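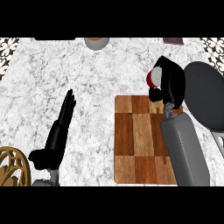 Work since the last report has mostly gone into the simulated kitchen, which now runs from start to finish on the workshop PC without anyone having to restart it by hand. The two arms are modelled as we intend to build them, with the grey links and black grippers, and they work over a marble counter that has proved a fair test for the vision side, as the grey speckle confuses the edge detection more than a plain top would. The right arm can be commanded to hold an item over the wooden board while the left one waits, empty, over bare counter. That waiting position matters to us. In the earlier version the left arm was parked too close to the board and the planner kept refusing routes for the right one.

Dalero two-arm bench: report for the second period of the grant

Summary

The project is on budget and behind schedule by 3 weeks. The delay is in the mechanical build. Software is where we said it would be, and in a couple of places a bit further on. We are not asking for any more money or for a change to the end date.

Simulation

The test task is still the one in the application: pick up a small item from the counter, bring it over the chopping board, set it down on the board and clear the arm away. We ran it 1000 times overnight with the start position of the item changed at random each time. The success rate was 70 per cent. The target for the end of the grant is higher than that, and we think most of the gap comes from two faults.

The first is the grip on round things. Where the fingers close off-centre, the item turns in the gripper and ends up tilted when it is let go. We have changed the approach so that the wrist squares up before the fingers close. This has only been tried on a short run so far and we would like to repeat the long one before giving a new figure.

The second is reach. Items placed against the far edge of the counter put the arm almost straight, and the last part of the move is slow and jerky. We may move the virtual arm bases forward a little. If we do that, the real bench has to change to match, so we are holding off until the frame is bolted down and we can measure it properly.

The counter clutter (a bowl, a trivet and so on) has been kept in for all runs. It makes the results worse and more useful. Collisions with it are logged separately and count as failures even where the item reached the board.

Mechanical build

The left arm is assembled up to the wrist and moves under its own power. The right arm is in parts. The shoulder brackets from Kubiak arrived with the holes drilled to the old drawing, and this was our mistake, as the new drawing had been saved but not sent. They have been redrilled in the workshop on the pillar drill. One of them is slightly out and has been shimmed. It is good enough for testing and we will replace it if it causes trouble.

Printing the finger pads took longer than planned. The workshop printer is shared, and Thursday is the only evening when we can leave a long job on it. The first pads were too hard and slid on anything smooth. The present ones are softer, with ridges across the face, and they hold a full tin without slipping.

Power for both arms now comes from a single 24 volt supply with its own cut-off switch, mounted on the front of the bench where it can be reached from either side. The workshop asked for this before they would let us run the arms with other members in the room.

Control software

We have moved from our own motor control code to Driven. This cost us some time at the start and has already paid it back. The same commands now go to the simulated arms and the real left arm, with only a settings file changed between them. Flultard, our own logging tool, records both in the same layout, so a real run can be laid over a simulated one and compared. On the left arm the elbow lags behind the simulation when it is lifting and matches well when it is lowering. The friction values in the model need adjusting.

Spending

The motors and the power supply are paid for. Bench timber came in under the estimate and the difference has gone on cable and connectors, which we had underestimated. The line for a second camera is untouched. Receipts are in the shared folder.

Next period

Finish the right arm and fit it to the bench.
Correct the friction values and rerun the long simulation.
Try the pick and place task on the real left arm with a light plastic cup.
Agree with the workshop where the bench will stand from April, when the present bay is needed for the lathe.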